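Chapter 6
The Shoulder: Stiffness, Pain and the Slow Return of Movement

Before you read on, reach one hand up behind your back as if you were doing up an apron. Now try the other side. Most people find that one hand climbs higher than the other, and most have never noticed! The shoulder is the most mobile joint in the body, and we lean on that freedom all day long without giving it a thought. It's only when the freedom shrinks that patients come through the clinic door.

Chapter 5 dealt with the elbow, a joint that mostly bends and straightens. The shoulder asks a good deal more of you as a student. Its ball (the head of the humerus) is large, its socket (the glenoid) is shallow, and what holds the two together is largely soft tissue: the capsule, the ligaments and the four muscles of the rotator cuff. It's a wonderful piece of anatomy, and once you can picture it moving, the conditions in this chapter start to make sense.

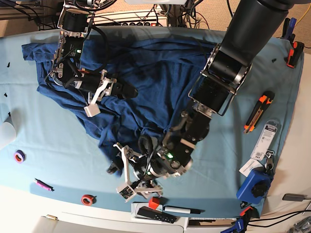

We begin with adhesive capsulitis, commonly called frozen shoulder. The capsule becomes inflamed, then thickens and tightens. Patients usually describe a deep ache that disturbs their sleep, followed by a gradual loss of movement in several directions. Rotating the arm outward is often the first movement to suffer. The pain may ease well before the stiffness does, and many people find this stage baffling, so take the time to explain it to them.

You will meet frozen shoulder most often in adults between 40 and 60, and more often in women than in men. Diabetes raises the risk considerably, and thyroid disease is also linked to it. A period of immobility after a fracture or surgery can set it off as well. Sometimes you'll find no trigger at all.

How do you tell it apart from a rotator cuff tear? Compare active and passive movement. A patient with a torn cuff may be unable to lift the arm alone, yet you can often lift it for them. In frozen shoulder, the joint is restricted whoever is doing the moving. This simple comparison is one of the most satisfying bits of bedside examination you'll learn, and we come back to it in Section 6.2 with the full routine.
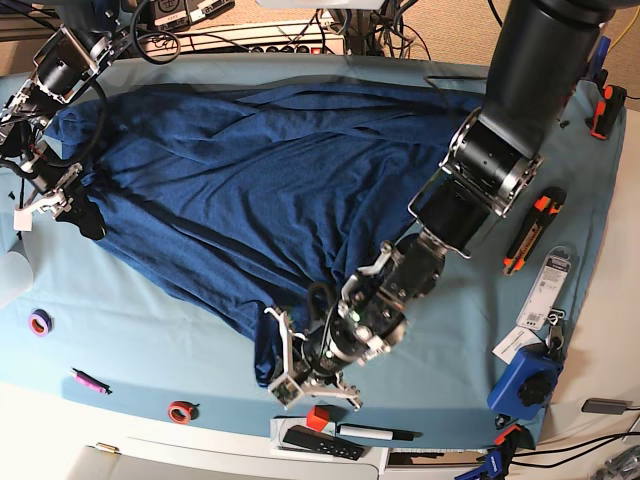

Figure 6.1 Dark blue cloth on a light blue tabletop, with two robot arms.

Treatment occupies the second half of the chapter. We look at pain relief, corticosteroid injection, graded stretching and the smaller group of patients who go on to a surgical release. Our running case study comes from the Drulside outpatient clinic, where a 58-year-old house painter was followed for 17 months from her first sleepless night to her return to ceilings. Her exercise diary is reprinted in full, grumbles included, and I'd encourage you to read every page of it.

Key terms for this chapter
adhesive capsulitis
glenohumeral joint
passive range of motion
rotator cuff
external rotation

Before you start
Review the muscle attachments in Chapter 2 and have the Marinho movement chart open beside you. You'll need it from the first exercise onward.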